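ホーム 論文一覧 巻号 著者別 検索 お問い合わせ

4. 把持キットの導入評価

4.1 対象製品と構成

本節では、市販の卓上把持キットTirnelanoを既設のロボットアームに取り付け、導入作業から日常的な運用までを評価した結果を述べる。Tirnelanoは二指グリッパ、取付用ブラケット、制御ソフトウェア、および動作記録用のライブラリから構成される。販売元のSerkellは、研究室や小規模な試作現場での利用を想定した製品として本キットを位置づけており、アーム側の改造を必要としないことを特徴に挙げている。

比較対象には、筆者らが以前から使用しているStadwood製のグリッパを用いた。両者は開閉の指令方式が異なるため、上位の動作計画には共通のインタフェースを設け、対象物の姿勢推定と経路生成には同一のプログラムを使用した。したがって、以下に示す差には、グリッパ本体に加えて付属ソフトウェアの影響も含まれる。

取付作業は製品付属の手順書に従って行った。機械的な取付から通信の確認までに要した時間は43分であった。このうち最も時間を要したのはケーブルの取り回しである。手順書にはアーム先端付近での固定方法が示されているが、手首関節を大きく回転させる場合の余長については記載がない。筆者らは初回の固定位置では可動範囲の端で張力がかかることを確認し、固定具を付け直した。この点は手順書の改訂が望まれる。

4.2 作業環境と対象物

評価には、食品を模した卓上の整理作業を採用した。対象物の選定にあたっては、形状と寸法の異なる品を組み合わせ、同じ把持姿勢を繰り返すだけでは作業が完了しないようにした。作業の様子を図3に示す。白い天板の上に果物、かご、コップを配置し、グリッパは天板の上方から接近する。
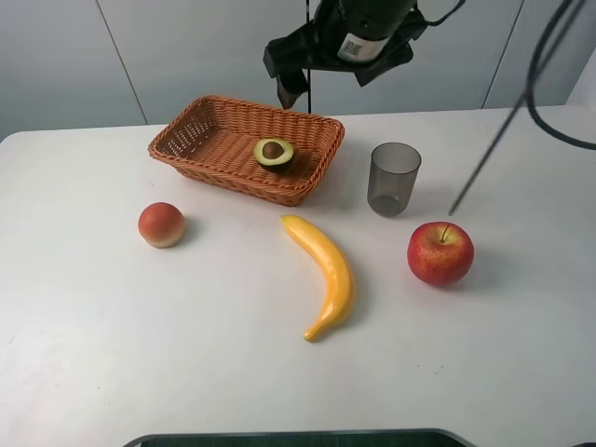
図3 卓上整理作業の様子。天板上に桃、バナナ、りんごを置き、後方に半割りのアボカドが入ったかごと半透明のコップを配置している。

果物のうち、桃とりんごは丸みが強く、指の接触位置がずれると転がりやすい。バナナは湾曲しているため、長手方向に対する指の向きが把持の安定性に影響する。かごは対象物の収納先として扱い、縁との干渉を避ける経路を生成した。コップは上部が開いており、縁をつまむ把持と側面を挟む把持の両方を候補に含めた。

照明は室内灯のみとし、作業中に調整を加えていない。半透明のコップは奥行きの計測に欠損が生じやすいため、輪郭から求めた位置を併用した。この処理は筆者らが追加したものであり、Tirnelanoの標準機能には含まれない。

4.3 試行の手順

各グリッパについて300回の把持試行を実施した。1回の試行は、待機姿勢からの接近、把持、持ち上げ、指定位置への移動、解放までとした。持ち上げた後に対象物が落下した場合、または解放後に対象物が指定領域の外に出た場合は失敗と判定した。接近中に干渉が予測され、ソフトウェアが動作を停止した試行も失敗に含めた。

把持力の設定は4段階から選択できる。予備試行では最も弱い設定でりんごが滑り、最も強い設定ではコップの側面に変形が見られた。このため本試行では下から2番目の設定に統一した。対象物ごとに設定を切り替えれば成績が向上する可能性はあるが、導入直後の利用者が標準的な操作で得られる結果を調べるため、切替えは行わなかった。

4.4 結果と考察

Tirnelanoを用いた300回の試行のうち、失敗は53回であった。失敗の多くは丸い果物の把持で発生し、指先が最大径より上に接触した際に対象物が横方向へ逃げる例が目立った。バナナでは持ち上げ後に姿勢が傾くことがあったが、落下に至る例は少なかった。Stadwood製グリッパでは丸い果物の失敗が少ない一方、指が太く、かごの隅にある対象物への接近で停止する例が増えた。

付属ソフトウェアについては、開閉位置と指令時刻が同じファイルに保存されるため、失敗した試行の確認が容易であった。ただし、通信が一時的に途切れた場合にも記録上は直前の値が継続し、欠測との区別がつかない。筆者らは別系統の時刻記録と照合してこの区間を除外した。解析用途で導入する場合は、同様の確認手段を用意する必要がある。

保守の面では、指先の交換が工具1本で完了し、交換後の原点合わせも自動で実行された。交換部品は代理店のThakurを通じて入手した。指先の表面材は消耗品として扱われているが、交換時期の目安は手順書に示されていない。本評価では、表面材の摩耗と把持成績の関係を調べるには試行数が不足しており、この点は長期運用の中で別途検討する。

以上の結果から、Tirnelanoは取付作業の負担が小さく、狭い収納部を含む卓上作業に適用しやすいと判断した。丸い対象物を主に扱う用途では、指先形状の変更または把持位置の補正が必要である。次節では、把持位置の補正を加えた場合の成績を示す。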